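Girkinholm Rovers Supporters Board > First Team > Is he trying to get himself fired?

northbank_ned
I have watched this club for most of my adult life and I have never seen a manager pick a team like that one. Left back on the right. Right back on the bench. A center half up front for the last twenty minutes with two strikers sitting there in their coats. Villalobos has two years left on his contract and I think he has done the math. If he walks, he gets nothing. If the board fires him, he gets a nice house somewhere warm.

Change my mind.

PollyPocketPress
Counterpoint, he is just bad at it.

northbank_ned
That would be cheaper for everybody.

OldGrandstandSteve
Ned, you said the last manager was trying to get fired too. And the one before that. At some point we have to consider that people come here and lose games without a plan behind it.

northbank_ned
The last one WAS trying to get fired. He bought Chu's brother.

tmarsh_77
Chu's brother was fine. Three good games in the fall and then the knee. I will not have him dragged into this.

On topic, has anyone watched the press conference all the way through? He was asked why Vinh Đồng didn't start and he said, "Vinh knows why." Then they asked Vinh in the parking lot and he said he had no idea. One of them is going to have to blink.

Zovmont_Exile
I moved away years ago and follow this club by radio, and I can tell you it sounds even worse than it looks. The commentator sighed into the microphone after the third goal. Long one, too. I thought the signal had gone.

For what it's worth I don't buy the theory. A man who wants out doesn't stand on the touchline in that rain for ninety minutes screaming at a linesman. He sits down. Our manager before last sat down from Christmas on.

PollyPocketPress
Screaming at the linesman about a throw-in. At 4-0.

Zovmont_Exile
It was our throw, to be fair.

OldGrandstandSteve
It was our throw.

northbank_ned
Fine, it was our throw. I still want him gone by March.

Here's my real problem. Vinh is the only one in that squad who can pass forward. Everyone in the ground knows it, including the guy selling pies. You put him in the middle, you put somebody with legs next to him, and you at least get out of your own half. What we had was three defensive midfielders standing in a row like they were waiting for a bus.

tmarsh_77
Vinh doesn't track back, though. I love him, but the second goal against Zovmont in the cup was his man, strolling through. Villalobos has a point somewhere in there. He just explains it like a hostage.

northbank_ned
He's a playmaker. You don't ask the piano to carry itself up the stairs.

tmarsh_77
You do when you've got a squad this thin. 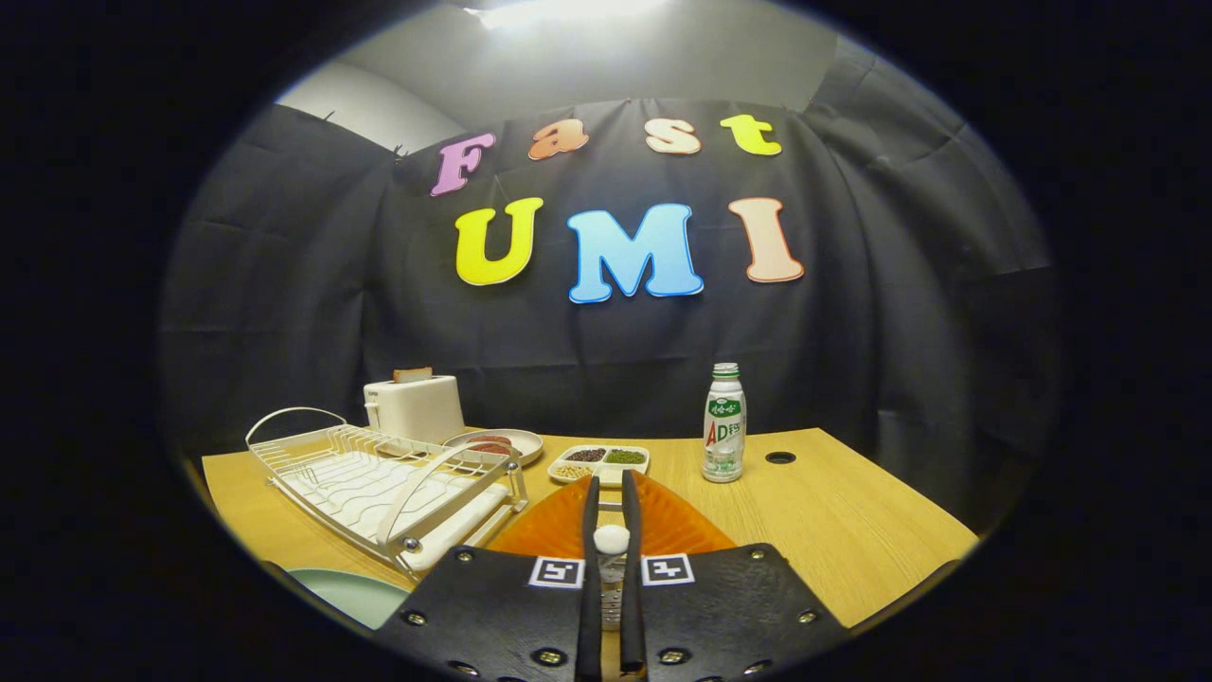

Little bottle, big orange fan-shaped thing.

PollyPocketPress
The orange thing has more width than our midfield.

tmarsh_77
And it stays where you put it, so it's already ahead of both full backs.

SectionC_Marge
Can I be the boring one? I've had the same seat since they put the roof on and this is what happens every time. We lose three, somebody decides the manager is a genius running a long con, we fire him, the new man wins his first game 1-0 with a deflection, and by the next year we're all back in this thread. Only the name at the top changes.

He's had half a season. The club sold his best striker the week before it started and gave him the money in installments. Let the man work.

northbank_ned
Marge, with respect, they did buy him a striker.

SectionC_Marge
They bought him a boy of nineteen who had never played in front of more than 200 people. He looked at our crowd in the first game like we'd come to repossess his car.

Zovmont_Exile
He has scored, though. I heard it. Nobody on the radio seemed sure who'd got it, but they settled on him.

OldGrandstandSteve
Went in off his back. They all count.

I'm with Marge more than not. What worries me is the body language. In that interview after the game Heriberto looked like he'd been told the ending already. When he said "I take responsibility" I believed him, and when he said "we go again" I didn't. Those should come out of the same mouth.

ZironRoadEnd
New poster, long time reader. My cousin works the turnstiles at the Ziron Road side and says the chairman left at halftime, by the staff gate, collar up. Make of that what you like.

PollyPocketPress
I make of it that he has more sense than the rest of us.

northbank_ned
There it is. He'll be gone by the weekend.

SectionC_Marge
The chairman leaves at halftime every game, Ned. He doesn't like the traffic. He left at halftime when we won the division.

northbank_ned
You are determined to ruin this for me.

tmarsh_77
OK, practical question. Say Ned's right and he goes. Who do you want? Real names only, people who'd take our wages and live within driving distance of that training ground.

OldGrandstandSteve
I've thought about it and my list is empty.

Zovmont_Exile
The assistant. He at least seems to have met the players.

PollyPocketPress
The assistant picks the set pieces. We have scored from none of them. I counted, because it was 4-0 and I needed a hobby.

tmarsh_77
So we're keeping him, then.

northbank_ned
I didn't say that.

SectionC_Marge
You sort of did, dear.

northbank_ned
I said I wanted him gone and I couldn't name anyone better. Those are different things. I can want a tooth out without having another tooth ready.

OldGrandstandSteve
Anyone going to the away game? I've got two spaces in the car. Leaving from the bowling alley, 9 a.m. sharp, and last time "sharp" was not respected.

ZironRoadEnd
I'll take one if you can stand a stranger.

tmarsh_77
Put me down for the other. If Vinh isn't starting I'm getting out at the first gas station.

northbank_ned
I've got my own ticket. Taking the train so I can be angry in peace.

OldGrandstandSteve
Car is full. Bring gas money, and no horns this time, Marsh.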